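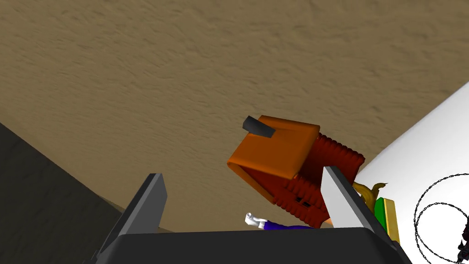

Articling and Principal Requirements: Frequently Asked Questions

The answers on this page apply to students articling with Branen Brouwer and to lawyers acting as principals in any of the firm's offices. They supplement the firm's Articling Manual and do not replace the rules of the law society in the province where the student is registered. Where the two differ, the law society rules govern.

Who may act as a principal?

A principal must be a practising lawyer in good standing who has been approved in that capacity by the law society. The firm also requires that the lawyer have completed the internal supervision module before the student's start date. Approval by the law society is specific to the individual. It does not extend to other members of the practice group, and it lapses if the principal moves to non-practising status.

How many students may one principal supervise?

The firm's limit is 2 at any one time. A student on secondment continues to count toward the principal's total. Some law societies permit a different number; the firm's limit applies in every office regardless.

When do articles of clerkship take effect?

Articles take effect on the date stated in the law society's confirmation letter. Work performed before that date does not count toward the term, even if the student was on payroll and under supervision. Students should not be assigned matters requiring student-at-law status until the letter has been received by Professional Development and placed on the student's record.

What must be filed at the outset?

The following are filed together through the law society portal:
Executed articling agreement
Education plan, signed by student and principal
Certified transcript or certificate of qualification
Proof of identity
Registration fee

The firm pays the registration fee directly. Students who have already paid should submit the receipt with their first expense claim. An education plan left unsigned by either party is treated as not filed.

What does the firm reimburse?

The firm reimburses bar admission course tuition, the registration fee and the call fee. For the current intake, the supplementary materials allowance is $1,269 per student, payable once and not transferable between students. Receipts are required. The allowance covers printed and electronic texts, course binders and court attire. It does not cover laptops, parking or professional association memberships outside the province.

What is the education plan?

The education plan sets out how the student will gain experience in each mandatory competency. The template lists the competencies down the left column and asks for the practice group, the supervising lawyer and the expected period beside each. Entries such as "various" or "as available" are returned for correction. If a competency cannot be met within the principal's own group, the plan must name the group in which it will be met, and the lead of that group must initial the entry.

May the education plan be amended?

Yes. An amended plan is filed when the rotation order changes, when a principal is replaced, or when a competency is moved to another group. Minor changes in dates within a single rotation do not require an amendment. The amended version should show the earlier entry struck through, with the new entry beneath it.

How are hours and tasks recorded?

Students keep a task log in Tedness, the firm's training record system. Tedness is separate from the billing system and the two are not synchronized. Time docketed to a client file must be entered again in the log if the student wishes it to count toward a competency. Each entry requires:
A file or matter number, or the code for non-client work
The competency claimed
A description of the task in neutral terms, with no privileged content
The name of the lawyer who assigned it

Entries are locked at 5:00 p.m. on the last business day of each month. A locked entry can be reopened by Professional Development on written request from the principal. Requests from the student alone are not actioned.
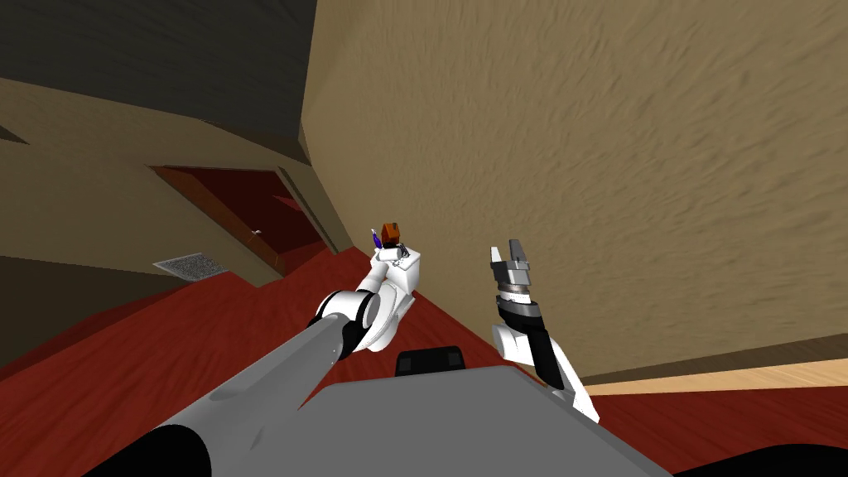 Is there a minimum number of advocacy hours?

The firm sets a minimum of 50 hours for students in the litigation stream. Preparation counts toward this total where the student goes on to appear. Observation of a hearing conducted by another lawyer is logged under a separate code and does not count. Solicitor stream students have no fixed minimum but must log at least one appearance, which may be an uncontested chambers application.

In what matters may a student appear?

Rights of audience for students are set by the law society and vary by court and by type of proceeding. Before accepting any appearance, the student confirms three things with the supervising lawyer: that the matter is within the permitted list, that the client has consented to student representation where consent is required, and that a lawyer will be reachable throughout. Students may not give undertakings in their own name. An undertaking given in the course of an appearance must be authorized by the supervising lawyer beforehand and recorded on the file the same day.

What is the advocacy workshop and is attendance compulsory?

The workshop is held each April at the firm's Astach Street office. It consists of examination-in-chief, cross-examination and a short oral submission, all based on a common problem. Attendance is compulsory for the litigation stream and optional for solicitors. Written submissions are due before the first session and are marked out of 100. Late submissions are read but receive no mark, and the student must then complete an alternate written exercise.

Who conducts the workshop?

The workshop is directed by Higinio Jaramillo, Director of Advocacy Training. Instructors are drawn from the litigation group. A student's own principal does not assess that student's performance.

Are workshop results reported to the law society?

No. Results are internal. They are kept on the student's training record and may be considered in the hireback process, together with rotation reviews. A student may ask to see the instructor's written comments at any time during the term.

How often are reviews held?

There is one review at the end of each rotation and one mid-term review with the principal. The rotation review form is completed by the supervising lawyer and discussed with the student before it is filed. The student may add comments in Part C. A signature in Part D acknowledges receipt of the review and does not signify agreement with it.

What happens if a principal leaves the firm or goes on leave?

An assignment of articles is required if the principal leaves the firm or will be absent for longer than the period the law society permits. The replacement must be an approved principal. Time served before the assignment is preserved, provided the outgoing principal signs a certificate for that portion of the term. Outgoing principals are asked to sign before their last day in the office.

Can a student take leave during articles?

Vacation is set out in the offer letter and does not extend the term. Parental, medical and other statutory leaves suspend the term, which resumes on return. The law society must be notified of both dates. Benefits during leave are handled by Human Resources and are outside the scope of this page.

Can part of the term be served elsewhere?

Secondments to a client, a court or a legal clinic are possible with prior written approval from the law society. The secondment agreement must name an on-site supervising lawyer. Clerkship at a court may be credited in whole or in part according to provincial rules, and the student should obtain a credit determination before the firm's start date is fixed.

What is filed at the end of the term?

The student files a declaration of completion. The principal files a certificate of fitness and standing. Both refer to the final education plan, so outstanding amendments must be filed first. Where a competency remains incomplete, the principal may propose a short extension or an equivalent exercise. Call ceremony dates are assigned by the law society, and the firm has no ability to reserve a place.

Who presents the student at the call ceremony?

Any practising member of the law society may present. Students usually ask their principal. The presenter's name must be given on the call application and can be changed up to the deadline printed on the form.

Where should questions be directed?

Questions about filings and the task log go to Professional Development. Questions about the advocacy workshop go to the Director of Advocacy Training. Concerns about supervision may be raised with the principal, with Professional Development, or in confidence with the law society's articling office.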